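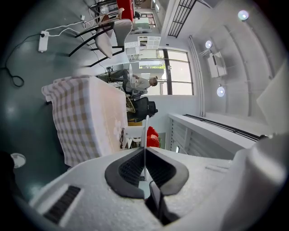
März, spät am Abend
von Gwenaël Bailly
Abgelegt unter: Werkstatttagebuch, Greifer & Co.

Liebes Tagebuch, heute war endlich Vergleichstag, und mir tut jetzt noch das Handgelenk weh (schön war es trotzdem!). Vormittags der Handgreifer mit den dunklen Gummifingern, nachmittags der alte von Flevex, jeder mit 100 Griffen, und Diệp hat brav mitgeschrieben und mich zwischendurch mit Tee versorgt. Die weichen Finger mag ich einfach lieber, sie schmiegen sich so freundlich um alles Runde, sogar um die Walnüsse, vor denen ich mich ein bisschen gefürchtet hatte – 14 Fehlgriffe, mehr nicht! Beim Flevex habe ich nach der Hälfte aufgehört, mich zu ärgern, und einfach weitergemacht. Myroslav meint, es liege an der Feder, Waldemar schwört, es liege an mir, und vermutlich haben beide ein wenig recht. Insgesamt stehen wir jetzt bei 2.189 Griffen. Morgen will ich den Kamerawinkel etwas steiler probieren und Karthik wegen der Ersatzpads von Laur anrufen.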